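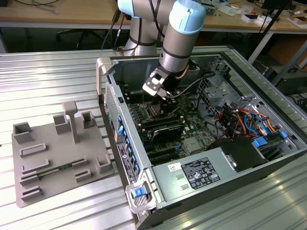

Plirwood takes in desktop computers that offices, schools and households have finished with, and gets as many of them as possible back into use. Machines that can't be saved are taken down to their parts. Most of what arrives is ordinary office equipment, a few years old, in plain gray cases that were built to be opened. With the tower on its side and the side panel off, you can reach the motherboard, the power supply and the drive cage, and colored parts such as blue latches and drive clips usually mark the places meant to be handled. We like that kind of case. It saves time on the bench and it means fewer broken tabs.

What we do

Every computer gets a number when it comes through the door, and the number stays with it until it leaves. Drives come out first and go to a locked cabinet, where they are wiped or, if they won't wipe, shredded. You get a certificate either way. After that the case is blown out, the cables are checked, and the memory and cooler are looked at. Old thermal paste is cleaned off and replaced.

If the machine starts and holds steady through a night of testing, it gets a new drive and a clean system. If it doesn't, we pull the good parts. Power supplies are tested on their own before they go on the shelf. Boards, wiring and sheet metal are sorted into separate bins and sent on to Hirvonen, the metals recycler we have used from the beginning.

How we started

The shop opened in November with 3 benches in the back half of a former carpet store. The first job was a load of 40 towers from an insurance office that was closing its second floor. We now handle 2,000 computers a year and have the whole building, including the loading dock, which we share with Cloltis, the furniture resale business next door.

Where the computers go

Refurbished desktops are sold at our front counter and through Flillero, our online store. Prices are marked on the case and include a power cord, and a keyboard and mouse if you need them — they may not match. Each one has a tag listing what was replaced. Schools and libraries can order in sets of up to 40 of the same model, although a full set can take a while to put together.

Spare parts are sold at the counter only. Bring the old part with you if you can, or a note of the model number. Fan shrouds and drive clips for older cases are hard to find elsewhere and we keep a good stock of them.

Dropping off

We accept desktop towers, laptops, flat monitors, keyboards and cables. We do not accept tube monitors, printers or loose batteries. There is no charge for household drop-offs. Businesses with a larger load should call ahead so that we can keep the dock clear — pickup is available inside the county for a flat fee.

Page updated 23 Jul 2025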